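In Praise of the Bed as a Folding Table

By Hongmei Tian
June

Last updated: June, 9 a.m.

I have tried folding laundry on the kitchen bench, on the ironing board, on the lid of the washing machine and once, during a heatwave, on the cool tiles of the hallway floor. I keep coming back to the bed. I think the bed is the best folding surface in any home, and I'm prepared to be quite tiresome on the subject!

Start with size. A kitchen bench is always half taken by the kettle and the fruit bowl, so you end up folding a bath towel against your own chest like somebody wrestling a sail. A bed lets you lay the whole thing out, arms and all. You can smooth a sleeve. You can match up socks without them sliding down behind the toaster (I lost a good green one that way in our old flat on Rimine Street and I still think about it).

Then there's the deadline. Whatever you tip out on the bed at 2 in the afternoon has to be gone by bedtime, or you are sleeping with it. A basket in the corner makes no such demand. I have had clean shirts live in a basket for so long that I started treating it as a drawer.
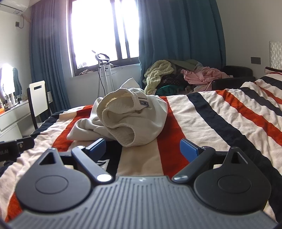
The thick things deserve the space most of all. Anything knitted or made of towelling hates being hung, because the shoulders grow little horns, and it hates being stuffed in a drawer just as much. My method is dull and it works: lay it face down, bring the sleeves in across the back, fold the bottom up once, and stop. People get carried away and keep folding until they've made a brick. A jumper doesn't want to be a brick. Two folds at most, then put it on the shelf with the heavy ones underneath.

I'd also like to say a word for the striped blanket. My mother folded on a plain white quilt and swore by it, but a bold stripe gives you a straight line to work along, and a pale top shows up beautifully against the dark bands. I've never bought one of those plastic folding boards, and with stripes I don't see why I would. It doesn't matter if the blanket is rumpled either. You're going to shake it out at the end anyway, and shaking out a blanket is one of the finest small jobs in the house.

My neighbour at Plokside thinks all this is unhygienic. She folds at a proper table, standing up straight, and her linen cupboard is a marvel. I've told her that clean clothes on a clean blanket will come to no harm, and that I sit down for the socks. She was unmoved by the first point, but I noticed she went quiet at the second.

A full load takes me almost 40 minutes with the radio on, and I could do it faster, but the light comes in nicely on that side of the house and I like the programme.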